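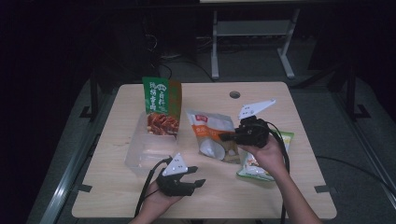 Porto, Tuesday, April 22, 2025

I have been comparing two sets of hand-held grippers for packing work, and the notes have grown long enough to be worth putting in one place. Both sets are the sort you hold in your fists and use in pairs, with a marker plate on top so that the position of each one can be tracked. The cabled pair is the Tiltanska. The other is the Sasora, which runs on a battery. I had both on loan for the same period and used the same table, the same goods and the same clear box for each.

The task is dull on purpose. Snack packets go from the table into a rectangular plastic container with ridged sides. A packet of this type has a shiny skin, a printed front and a seam that catches on things, and it changes shape when you squeeze it. If a gripper copes with that, it will cope with a carton. The reverse isn't true, as I found last year with a set of jaws that was very good at cartons.

**Jaws**

The Tiltanska jaws are short. I didn't like this at first. With a flat pouch you have two choices: pinch the edge from the side, or come down from above and gather the film into a fold. Short jaws make the side pinch awkward, as the body of the gripper gets to the table before the tips are level. The fold works well, though, and after an hour I was doing it without thinking. I now approach with the wrist turned in and the body held up at a slant, close the jaws a little above the pouch to check the line, open them, then drop.

The Sasora jaws are longer and slightly springy. They slide under an edge nicely. They also twist under load, so a heavy packet held by one corner droops and rotates, and the second hand has to come over and help. For recording purposes this is a nuisance. A twist in the jaw is invisible to the tracking, which only knows where the plate is. The data says the packet is in one place and the packet is in another.

I ran 100 picks with each set, mixed goods, no practice attempts removed. The Tiltanska dropped or missed 7. The Sasora dropped or missed 11. I wouldn't lean on the difference. Most of the failures on both sides were the same flat pouch lying with its slack side up, and I am one person with one pair of hands.

**Plates**

Both makers use a plate with small dark markers on a white ground. The Tiltanska plate is triangular and sits at an angle on top of the body. The Sasora one is square and lies flat.

The angle matters more than the shape. When I reach to the far side of the table the wrist tips forward, and a flat plate turns away from the tracking camera exactly when I want a good fix. The angled plate loses less. It does have a point on it, and the point finds things. I have hit the rim of the container with it several times on the way in, always with the left hand, always when I was looking at the right one. A rounded corner would do no harm to the tracking and would save some swearing.

Lighting took longer to sort out than either gripper. The table sits in a dark enclosure, black cloth round it and a grey carpet below, with the light kept on the tabletop. Before the cloth went up, the tracker would now and then take an interest in reflections from the window. It has been steady since. The pale wood top gives a fair contrast with the black gripper bodies, and I'd choose the same again. A white top was worse: the plates bled into it at the edges.

**Cables**

I expected to hate the cables and I only dislike them. Each Tiltanska has a single black lead. On the right it runs back along my forearm and down. On the left it drops over the front edge of the table. Left alone, either will sweep a light bag sideways as you move, which spoils the starting layout and sometimes the take.

What I settled on:

- Leave a loose loop at the forearm. A tight lead pulls on the wrist when you reach.
- Let the left lead fall off the front of the table straight away. Don't let it lie across the top.
- Start with the goods across the middle of the table and keep the front strip clear.
- Stand half a step further back than feels natural.

The Sasora has none of this trouble, and for the first hour it is much the nicer thing to use. Then you notice the weight. The battery is in the handle, low down, and by mid-afternoon the left wrist was sore in a way it had not been with the cabled pair. I also lost a set of takes when one battery went flat before the other. The controller carried on with one hand live and one hand frozen and gave no warning at all. Zbigniew Ziółkowski, who lent me the Sasora, tells me there is a setting for that. I have not found it.

**Controller and timing**

Both sets were fed into the same Tistoston controller, so any difference should come from the grippers. I logged jaw opening against the head camera and looked for lag. The cabled pair was constant. Whatever delay there was stayed the same from the first take to the last, and a constant delay can be taken out with one number. The wireless pair wandered. Mostly it was fine, and then for a second or two it would be late by almost 500 milliseconds and catch up in a jump.

For watching a recording back, that is tolerable. For training anything on it, I'd throw the take away. A policy that learns to close its jaws half a second after reaching the bag has learned something, but I don't want it.

Arnaldo Gouveia suggested moving the receiver up off the floor and clear of the cable tangle behind the table. I did, and the jumps became rarer. I haven't measured by how much and won't claim a figure. The tangle is on my list anyway.

**Goods**

A short word on what to pack. I began with one kind of packet and got good results that meant very little. Mixing them is better. At present I use an upright packet, a crinkled pouch laid flat and a flat bag with a border. The upright one is easy to grasp and hard to place, as it wants to lean on the container wall. The pouch is the opposite. The flat bag is hard at both ends and I have come to rely on it as the real test.

Stępień sell a boxed set of dummy packets for this kind of trial. I looked at the list and decided against it. The dummies are filled with foam and spring back, and the shop sort don't.

**Where that leaves me**

I am keeping the Tiltanska pair for recording and sending the Sasora back at the end of April. If I were working away from a fixed table, or only needed rough demonstrations, I'd probably choose the other way. The jaws on the Sasora are the better idea, let down by the twist. Stiffer tips on the same body would make me think again.

Still to do: tape the right-hand lead to a sleeve, try a rubber facing on the Tiltanska jaws, and repeat the picks with the container moved to the right-hand side of the table. I have been placing it to the left throughout, and I suspect the left hand has been getting more than its share of the awkward work.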